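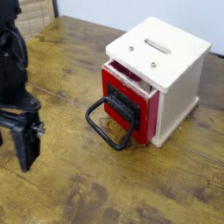
Mirkau Drawer: Teleoperated Demonstrations

README, revision of April 25, 2024
Maintainer: Delwyn Hollis
Collection lead: Brenda Nuttall

Summary

Mirkau Drawer is a small set of demonstrations recorded by remote control on a single arm. Each episode covers one contact task on a small white box with a red drawer and a black U-shaped pull handle. The set was made to test imitation policies on a short motion where the approach matters more than the pull.

The release holds two tasks:

drawer_close: the drawer starts partly open. The operator brings the gripper to the drawer front and pushes until the drawer stops.
drawer_open: the drawer starts closed or partly open. The operator hooks or grasps the handle and pulls.

The tasks share one directory layout and one action format. They can be trained together or apart.

Workspace

The box sits on a wooden table near a pale wall, turned so that the drawer front faces the arm at an angle. It is not clamped. A hard pull can drag the box, and operators were told to let this happen and continue if the drawer was still within reach. Episodes where the box ended up against the wall are kept and tagged box_shift.

The tabletop is stained and worn, and the stains stay put between episodes. A policy with enough capacity can use them as landmarks. If you want to know how much yours relies on them, use the crops in masks/table, which replace the wood with a flat gray.

Starting state

Before each episode the operator sets the drawer by hand, backs the arm off, and opens the gripper. Recording starts from there. Drawer extension at the start is written to meta.json in millimeters, read from a paper scale that is taken away before recording. Treat the value as good to the nearest two millimeters.

The handle hangs low, and at some drawer positions its lower bar comes very close to the table. This limits how far the lower finger edge can travel under it. Most failed openings in the set come from a finger touching the table before it gets behind the bar. 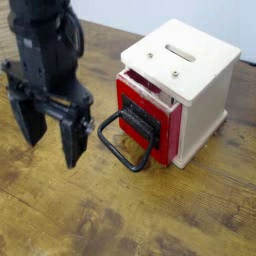
Control and recording

Episodes were driven with the Purnero leader handle over a wired link. The leader sends target poses at 30 Hz; the follower logs its own measured pose at the same rate. Both streams are stored. Use the measured pose for state and the leader pose for action. Swapping them gives a policy that lags and tends to stop short of the handle.

Gripper commands are continuous from 0 (closed) to 1 (open). Some operators leave the gripper fully open for drawer_close and push with one finger; others close it first. We did not enforce either style. The field operator_id separates them.

Camera views are fixed and did not move during collection. Frames are JPEG compressed, so fine detail such as screw heads can look soft. There is no depth stream and no force sensing.

File layout

episodes/NNNN/rgb: frames, numbered from zero
episodes/NNNN/state.csv: time, measured pose, gripper opening
episodes/NNNN/action.csv: time, leader pose, gripper command
episodes/NNNN/meta.json: task, operator_id, start extension, outcome, tags
splits/: train and held-out lists, one file per task
masks/table: gray-table versions of the held-out frames only

Timestamps are in seconds from the start of the episode. The first 9 frames of each episode can contain leader jitter while the link settles. The Stenico loader drops them by default. Pass keep_head=1 to keep them.

Labels

The outcome field takes three values. "done" means the drawer reached the target extension and the gripper was clear of the handle at the end. "partial" means the drawer moved but stopped short. "none" means it did not move. Outcomes were entered by the operator and checked against the video by a second person. Where the two disagreed, the second label was used and the tag relabeled was added.

Partial and failed episodes are in the train lists. Filter on outcome if you only want clean ones. The held-out lists contain "done" episodes only.

Known problems

Episode 0023 has a duplicated timestamp midway through action.csv. The loader handles it; a plain CSV reader will not complain, but the velocity you compute from it will be infinite at that row.

In a few drawer_open episodes the fingers hide the handle from the camera for most of the approach. Single-view policies do poorly on these. We have left them in.

The red drawer front is scuffed along its edges. Color thresholds tuned on a clean patch of paint will miss the worn areas, which makes a threshold-based extension estimate read low.

Limits

There is one box, one table and one arm. Nothing here supports claims about drawers in general. Lighting is indoor and fairly even throughout, and we have not tested policies trained on this set under other light.

Planned for September: a second set with the same box at wider angles, recorded with the Costigan leader. It will use the same file layout and a new episode range starting at 2000.

Corrections

Send corrections to Delwyn Hollis with the episode number, the file name, and the row or frame. Questions about operator instructions or the outcome labels should go to Brenda Nuttall.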